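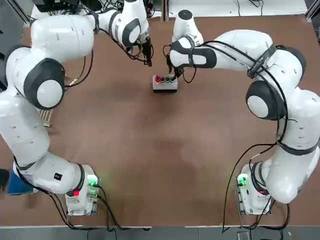

Sep 27, 2018

Well, I've been sitting on this one for a week and I'm finally allowed to talk. Brurkosen is coming back! The 1968 swamp monster picture by Benoît Riviere, the one I've been boring everybody with since this site was a stapled newsletter, has been restored for its anniversary and gets a proper theater showing in October. After that it goes to disc from Delaunay, who sent me the announcement and then very kindly answered my pile of follow-up emails.

If you've never seen it, you're in good company. Brurkosen played a few houses in its first run, got sold to television in a shorter version, and then spent years going around on tapes so dark that the monster might as well have been a coat on a hook. I own two of those tapes. The story is simple enough: a surveying crew goes out to drain a marsh, the marsh doesn't care for the idea, and a schoolteacher from the nearby village (Ulla Wallin, terrific, and much too good for some of the lines she's given) is the only one who works out what's been eating the mules. There's also a subplot about a stolen map that I have never been able to follow, and I've tried.

The big news for people who already love it is that the 12 minutes cut for television are back in. Most of that is said to be the long village dance before the first attack, plus a longer ending that I've only ever read about. Delaunay tells me the extra footage came from a print found in storage in Steltitz, which had faded pretty badly, so the color had to be matched to the rest shot by shot. Bastien Pons ran the restoration, and when I asked him how it looked he wrote back, "You can see the creature's feet now. I'm not sure Benoît would thank me for that." I can't wait to see the feet.

The screening is at the Gatovstead, which has 402 seats and, last time I was there, one working popcorn machine – so eat first. Zdeňka Oravec is introducing the film and doing a talk afterward about the creature suit, which she's been researching for her own book on monster makers. I've heard her speak once before and she's a hoot. She brought along a rubber hand and passed it down the rows, and it came back missing a finger.

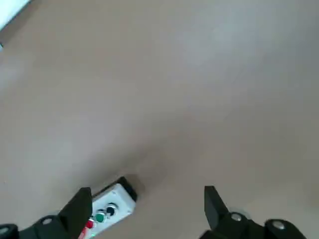 A push-button control box on a plain beige surface.

Now the disc. It's a three-disc set, with the full version, the shorter television cut (good for comparing, and I know some of you grew up with it and will defend it to the death), and the Emil Bühler score on its own CD. That last part made me yell out loud in my kitchen. Bühler wrote the whole thing for organ, bassoon and what sounds to me like somebody dragging a chain across a tile floor, and it has never been put out anywhere as far as I know. The main theme has been stuck in my head for most of my adult life. There's a booklet too, with 50 stills and a new interview with Wallin, who apparently has plenty to say about standing in cold water in a wool skirt.

I did ask about a commentary track. There isn't one, which is a shame, and I'll admit I dropped a few hints about who might be available to record one. No takers so far. I also asked about Riviere's other monster picture, the one with the lighthouse, and got a polite "we're looking into it," so make of that what you will. My guess is that the rights are a mess.

A couple of practical things. Tickets for the Gatovstead are sold at the box office only, cash or card, and they aren't holding seats over the phone. The film will be shown in its original language with new subtitles, and I'm told the new translation finally fixes the line about the goat, which on my tape comes out as a line about a boat and has confused me for decades. Doors open an hour before the picture and Oravec's intro is short, so don't dawdle in the lobby. The disc doesn't have a release date yet beyond "after the screening," and Delaunay hasn't settled on a price. I'll post both when I get them.

I'll be in the third row on the aisle, in the green jacket, if anyone wants to say hello. Bring your old tapes if you've still got them – Pons wants to look at a few for a reel change he thinks is missing a couple of frames, and he's promised to give them back.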